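[Ballura-list] Re: Gripper pads, tag placement and the second arm
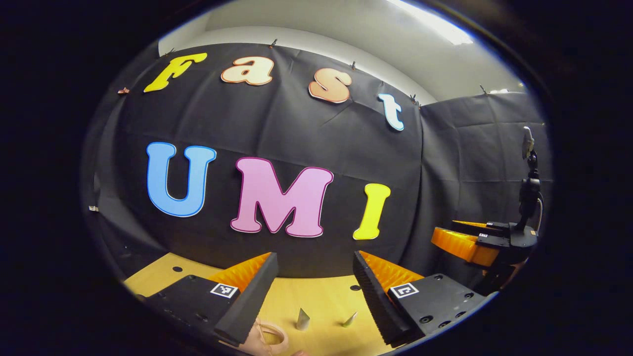
Afiq Pelupessy wrote:

> Before anyone cuts more pads, I'd like to know what problem the ridges
> are meant to solve. On the first set I had smooth faces and they held
> printed blocks well enough. Cones were the trouble. A cone gives you
> one line of contact per side and then it squirts out upwards. Ridges
> running the wrong way will make that worse.
>
> Also, has anybody checked that the tags still read when the fingers
> are nearly closed? Mine dropped out over the last bit of travel.
>
> Afiq

Afiq,

Taking these in order.

The ridges are there to give the pad somewhere to go. A smooth pad of the same thickness is too stiff at the face, so the cone only touches along that one line you mention. With ridges the face folds a little and you get a patch. Direction matters, as you say. I cut one pair each way on the Flodard printer and the pair with ridges across the finger was better on the small cones. I have not tried them on anything heavier than 106 grams, so please don't take this as settled.

Print settings, for those who asked off list: flexible filament, three walls, low infill, slow. The orange is only what was on the shelf. If you see stringing between the ridges, dry the spool again before touching the retraction. I wasted an evening on that.

On the tags, yes, I had the same dropout. Two causes in my case. The first was exposure. The ceiling light at our end of the workshop is bright and the automatic setting hunts whenever it comes into view. Fixing the exposure by hand cured most of it. The second was that I had stuck the tag down with a slight bubble under one corner – not visible by eye, but enough to upset the corner detection at the sharp angle you get from the wide lens. Peel it, clean the plastic, stick it again, and leave the white margin alone. Burgi trimmed the margin on one of his to make it fit and it stopped reading altogether.

Calibration. The finger opening is taken from the distance between the two tags, so if you move a tag you must redo the open and closed readings. I know this is in the notes. It was still the fault in two of the last three problem reports, one of them mine.

For the lens I used the fisheye model and 500 calibration stills, which was more than needed. The outer part of the circle was poorly covered in my first run because I kept holding the board in the middle. Push it right out to the dark ring, on every side, and tilt it.

Backdrop. The black cloth is good for keeping clutter out of the picture and bad for tracking, as there is nothing on it to lock on to. The coloured letters help, and so do the holes in the tabletop, but keep the cloth from moving. Clips along the top are enough if the door is shut. With the door open mine billowed and the map drifted. A few more high-contrast shapes on the side panel would do no harm.

Second arm. The mount is tall and I don't trust it yet. At full speed the camera shakes after each stop and I end up throwing away the frames that follow. Kurniawati suggested a brace back to the arm housing, which I will try in aluminium before adding any weight higher up. The bolt pattern is the same as the Rudum bracket if anyone has a spare.

Still open:

- pad life. I have no figures past 1005 closes, when I changed the design
- whether the tip slope should be steeper for picking from a flat surface
- cable strain relief at the wrist
- who has the tap for the finger screws

The revised finger drawings are in the shared folder under 3409. The older ones are still there as well, so check which you are opening. The new file has the longer slot at the outer end.

Afiq, if you can send me one of your smooth pads I'll run it against the ridged ones on the same cones, same opening, same speed.

Yusri Santoso

_______________________________________________
Ballura-list mailing list
To unsubscribe, send a blank message with "unsubscribe" in the subject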